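How to photograph things you want to sell, without buying a light tent

Every guide to selling second-hand seems to begin with a shopping list. A light tent, two lamps on stands, a roll of backdrop paper, a turntable. I sold 31 items last January with a phone and a bedroom window, and I remain unconvinced by most of the list. What follows is the method I use for small things: cups, toys, cameras, old radios, the odd lamp.

Start with the window

Pick the one that doesn't get direct sun. If they all do, wait for cloud or tape a thin white sheet over the glass. Switch off every lamp in the room, including the one in the hall that you've forgotten about. Daylight and household bulbs are different colours and your phone will pick one of them to believe, usually the wrong one.

Put your table side-on to the window, an arm's length away. People will tell you to face the window. Try it and look at how flat a teapot comes out.

On the other side of the object, stand something white and stiff. The inside of a cereal box covered in printer paper does the job. You can buy a folding reflector for this. I own one, a Kinier, and it lives behind the wardrobe.

The background

A sheet of white card, curved up the wall so there's no line behind the object, is the standard advice, and for anything under the size of a shoebox I've no quarrel with it. Use matt card. Glossy card shows the window.

For larger things people move on to boards: one at the back and one either side. The side boards bounce light nicely, but you do get corners, and I've never believed the claim that they vanish with a quick edit.

Setting the phone

Wipe the lens. I mean it, do that first, before you fiddle with anything else.

Stand back and zoom in a little, to twice at most. Close up, a phone makes the front of a mug look swollen. Tap on the object, hold your finger there until the focus locks, then drag the brightness up slightly. White backgrounds fool the phone into going dark, and a grey picture of a clean thing looks like a picture of a dirty thing.

Prop the phone on a pile of books if you haven't got a stand. Use the timer — three seconds is plenty.

Colour, which is where the returns come from

Gintarė Dambrauskienė sells wooden toys and old board games under the name Jendlow, and she has had more parcels sent back over colour than over damage. Her fix is to photograph a plain white envelope in the same spot, then correct the whole batch until the envelope looks white. I was doubtful. It works better than the automatic button, though it won't rescue a picture taken under two kinds of light. 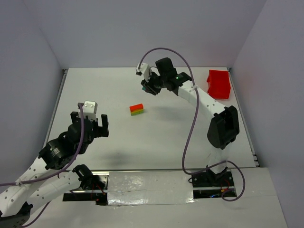 Bright toys cause more trouble than you'd expect, and I don't trust any app that promises to make them "pop". Turn the saturation up and the first thing to go is the difference between neighbouring colours. With a little stack like the one on the white tabletop, red-orange over yellow over green, it doesn't take much before the top block is simply red and a buyer who wanted orange feels cheated. Watch the background as well: the back wall has a faint pinkish patch above the red bin, and a tint like that is worth checking for before you press the button. In your own set-up, clear strong colours out of the area, and that includes your jumper.

Editing

Crop, straighten, brighten, stop. Background removers are free now and I still don't care for them. They nibble the handles off cups and turn fringe into mush. If you must use one, look at the edges at full size.

Show the faults, too. One clear picture of the chip, with a fingertip beside it for scale, saves four messages.

Last updated May 27, 2024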